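Work surface covering

A work surface covering is a sheet of paper, film, cloth or board that is laid over a table before some task is done on it. It protects the table from scratches and liquids, it gives an even and plain background, and it can be changed when it becomes dirty. Coverings are used in packing rooms, schools, repair shops, laboratories and home kitchens. The word "liner" is also used, mostly for coverings which go inside a drawer or a shelf.

Types

Coverings are usually divided into 2 groups, the disposable and the permanent. Disposable coverings are made of paper, thin plastic film or paper with a film on one side. They are sold in sheets or on a roll, and the user cuts the length which is needed. Permanent coverings are made of rubber, vinyl, glass or lacquered board, and they are wiped after the work.

White is the most common color for both groups. Small parts and drops of liquid are easy to notice on it, and it reflects light back to the worker. A glossy white surface is simple to wipe but it shows uneven brightness when the lamp is placed to one side. Matte paper spreads the light better – for this reason it is often preferred where objects are inspected by eye. 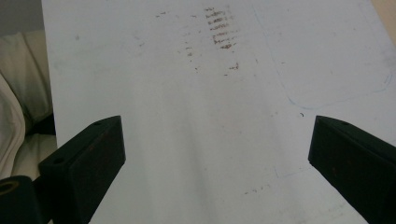 Brown packing paper is cheaper and stronger than white paper of the same weight. It is chosen for heavy things and for gluing work, where the appearance has no importance. Green and gray mats are common in sewing and in model making, and they often have printed lines for measuring.

Fixing to the table

A loose sheet moves when an object is pushed across it, and it can lift at the corners if a window is open. Several methods of fixing are in use. Tape is the most frequent one. Short strips are put at the edges of the sheet, and they should be of a kind that can be removed without leaving glue on the wood. Metal clips hold the sheet faster than tape, but they need a table with a free edge and they can catch the sleeve. The 2 methods may be combined on one table, with tape on one side and a clip on the other.

In the Ko system, named after the workshop where it was first used, the paper comes from a roll under the table and passes over the top to a cutting bar. The Gruto holder is similar but has the roll on the short side of the table. One roll for this holder contains 3000 sheets, divided by perforation.

Use with bottles and boxes

When bottles are handled, the covering has also the function of giving some grip to the base. A plastic bottle which is light can slide on bare varnished wood, especially if it is held from the side near the neck. On paper it slides less. If the bottle leaks, paper will take up a small quantity of liquid, but it becomes weak and must be changed soon. Film keeps the liquid on top, from where it can run to the edge of the table.

Cardboard boxes are normally stood at the side of the work area with the flaps folded outward, so that the hand can go in freely. Cables, if there are any, are better led over the front or the side of the table than under the sheet, where they make a ridge.

Replacement

There is no general rule for how often a paper covering should be changed. The packing rooms of the Donunia company used the same sheet for 14 days, turning it once in this period. The makers of the Hireck paper recommend a new sheet after each spill and otherwise when the surface has begun to tear. This advice has been criticized as wasteful.
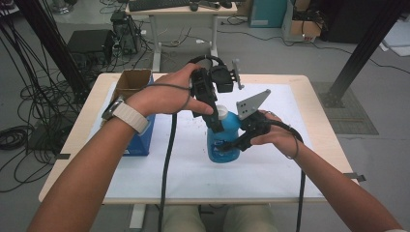
Soo-ah Choo wrote in answer to this criticism that a torn sheet costs more time than a new one costs money, that a bottle will catch at the tear and tip over, and that turning the paper only moves the trouble to the other side. She proposed to use a narrower sheet, which covers only the part of the table where the hands work.

Used paper coverings can be recycled if they are dry and free of oil. Sheets with a film layer are not accepted in most paper collections, and the tape should be taken off before disposal.

See also

Blotting paper
Cutting mat
Shelf liner
Tablecloth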